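# Waston Tabletop Fruit, hand episodes

README, third rewrite. The first was written before we had any data and was by far the most confident.

## What this is

A set of teleoperated episodes in which one arm with a humanoid hand puts fruit into a bin on a table. There are 399 episodes. Of those, 300 are marked `clean`, and the rest are marked with whatever went wrong, in a vocabulary that grew as we did. The set is meant for imitation learning, mostly for people who already have a policy that works beautifully on cubes and would like to be humbled by produce.

Everything was recorded at the Skumau bench between breakfast and whenever the operator's wrists gave out. The operator wears a tracked glove. The retargeting from glove to hand is Kaneko, our own code, named in a meeting I missed.

## Folder layout

- `episodes/` has one folder per episode: head camera video, joint states, commanded targets, and a `notes.txt` that is sometimes empty and sometimes a diary
- `splits/` has train, validation and test lists, plus `test_grapes`, which is kept apart for reasons of morale
- `calib/` has the camera and hand calibration, one file per recording day
- `tools/` has the loader and a viewer. The viewer is ugly and correct.

Joint states and commanded targets are stored separately and they don't agree. They aren't supposed to. If you train on the states when you meant the targets, you'll get a very polite robot that approaches an apple and stops.

## The task

Each episode has a one-line instruction, such as "put the apple in the bin." The operator reads it, does it, and returns the arm to a rest pose. We allow 3 attempts at a grasp before the episode is closed as `gave_up`. Re-grasps are kept in. A model that has only ever seen perfect pickups has no idea what to do after a fumble, and ours fumbled a great deal.

Fruit was moved between episodes by hand, according to a layout sheet. The sheet was followed closely in the mornings. Treat the afternoon positions as a sample from the distribution "where a tired person puts an apple."
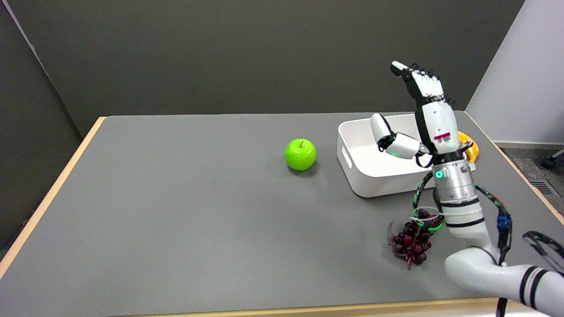 Why is there only one view?

Because we started with two and the second one kept drifting out of sync with the joint log. Fixing it would have meant throwing away a week of episodes, so we threw away the camera instead. The head view is the only one shipped. The hand does get in the way of the bin from there, and in plenty of layouts part of what you care about is behind the robot. We think a policy ought to cope with this, mostly because ours has to.

## Objects

The green apple is the easy one. It's round, glossy and bright against a gray tabletop, and any detector older than a houseplant will find it. It also rolls. The episodes tagged `roll` are nearly all apple, and several of them are worth watching with sound, had we recorded any.

Grapes are the hard one. A bunch has no agreed center, the stem sticks out where it likes, and the dark red berries give you very little contrast inside the bunch. Operators split into stem people and handful people. We left both styles in and labeled them `grasp_stem` and `grasp_cup`. If you average the two, the hand goes for the middle and closes on not much.

The bin is white, rectangular and round-cornered, with a small handle slot in the end. The slot matters only because early checkpoints tried to use it as a place to put things.

## Known problems

- Cables run along the arm and loop out into the head view. They shift from day to day. One of our early models learned to tell the recording day from the cables and did very well on validation until we fixed the splits.
- The wrist light shows up in the video. Mask it if you're worried. We checked for correlation with the grasp label and found none, though we'd have said the same about the cables.
- Thumb tracking lags the other fingers. It's worst on quick closes. `tools/shift_thumb.py` moves it by 5 steps, which is a fudge that happens to suit our glove.
- Episodes recorded in April use the older hand calibration. Load the matching file from `calib/` or every pinch will miss in the same direction.
- One Saturday session has `notes.txt` files consisting entirely of the word "no." They've been read and the episodes are fine.

## Labels

Success was marked by the operator at the time and checked by a second person from the video. Where the two disagreed, the video won, unless the hand was blocking the bin, in which case the operator won. Fruit balanced on the rim counts as a failure. This rule was argued over longer than the file format.

## What not to use it for

Grip force. We logged motor current, and current isn't force, however nicely you plot it. Also please don't report fruit recognition accuracy on this. It's one bench under one set of lights, and a model could memorize the lot over lunch.

## Contact

Miroslava Trnka keeps the splits and the loader, and answers questions about both. Complaints about the vocabulary of the failure tags can come to me, where they'll join mine.

---

Comments (4)

**pellworm**
The targets/states warning should be in bold at the top. I lost two days to the polite robot.

**M. Trnka**
It was in bold at the top in the second version. You wrote to us then as well.

**odd_socket**
Does shift_thumb apply to validation too, or only train? The script takes a folder and doesn't say.

**M. Trnka**
Both. Run it once per folder. Running it twice shifts it twice, and it won't warn you.

Related

- Brimmont drawer and handle episodes
- Kaneko retargeting: setup notes
- Waston loader changelog
- Failure tags, the full list

We use cookies to remember your viewer settings. Accept | Manage choices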